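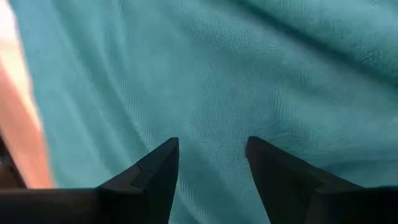 Polyxeni Balaskas wrote under my last entry that she does not believe in the water. According to her the green-blues come out dull when the salt is added too early, and we should stop blaming the tap until we have dyed one full batch with the salt in two portions. I copy her remark at the start so that I do not forget to answer it.

Apr 21, 2023

Dye notebook, continued from the grey book (the grey book is full).

I did the two portions. Cotton from Tsakiris, the plain quality, scoured yesterday with soda and a little detergent. 400 g of dry cloth for each pot, two pots. Pot A with tap water, pot B with the water we bring from Kekmont in the canisters. The same blue and the same yellow in both, from the same jars, weighed by me and checked by Polyxeni. Half of the salt at the beginning, the other half after a quarter of an hour, then the soda ash dissolved separately and poured slowly at the side while stirring.

Pot A: the colour took quickly, and already before the soda there was a difference between the upper and the lower part of the cloth. I think I had filled the pot too tightly. After rinsing, the shade is a little more to the green than the card.

Pot B: slower, more even. After rinsing it is closer to the card, but paler than I wanted. I compared at the window and then again under the lamp, and under the lamp I would not be able to tell A from B. This must be written on the card, because customers look at samples in the evening.

Rinsing. I have been impatient with this in May last year and paid for it, so now I note everything. Cold until the water is nearly clear, then hot, then the soaping at 90 degrees (the thermometer showed 89 and did not want to go higher, the small ring is weak), then hot again. Pot A needed two more rinses than pot B. I would say this speaks for the water, but Polyxeni says it speaks for the pot being too full, and I have no argument against her at the moment. We have to repeat A in the larger pot.

Rubbing test, dry and damp, with white cotton round the finger, same number of strokes on each. Dry: nothing on either. Damp: a weak shadow from A, nothing from B.
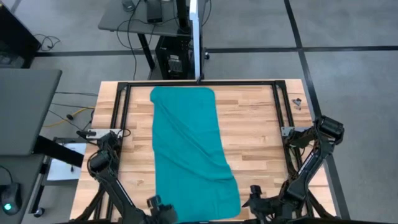

Teal cloth on the strip-wood table, narrower end at the far side.

Some things on creases. The colour collects along a fold if the cloth is left standing in the bath, and afterwards it is difficult to know what is a stain from the dye and what is only the shadow of a fold. My rule from now on: no judgement of evenness before the piece is ironed. In the grey book I marked three pieces as uneven which after ironing were perfectly good, and one piece as good which was not.

Stock: the yellow is enough for maybe two more batches. Elteo has it in jars of 1,000 g only, and the smaller jars from Grandow are more expensive by weight but they stay fresh — the last large jar became lumpy before we reached the middle. I am for the small ones. Salt is enough. Soda ash, please close the lid properly, it was open again.

Open questions:

Does the softener in the tap water line work at all? The strips we used for the hardness are out of date, so I do not trust my numbers and I have not written them here.

Can we mix the two waters half and half? The canisters are heavy and the car is not always free.

Is the blue itself reduced when the soda goes in too warm? Polyxeni remembers a case with the turquoise, and will look for her notes.

Next time: repeat A, larger pot, same salt in two portions, nothing else changed. Keep one corner from each piece unironed for the folder and write the letter on it with the laundry pen before it goes in the bath, the paper labels came off again.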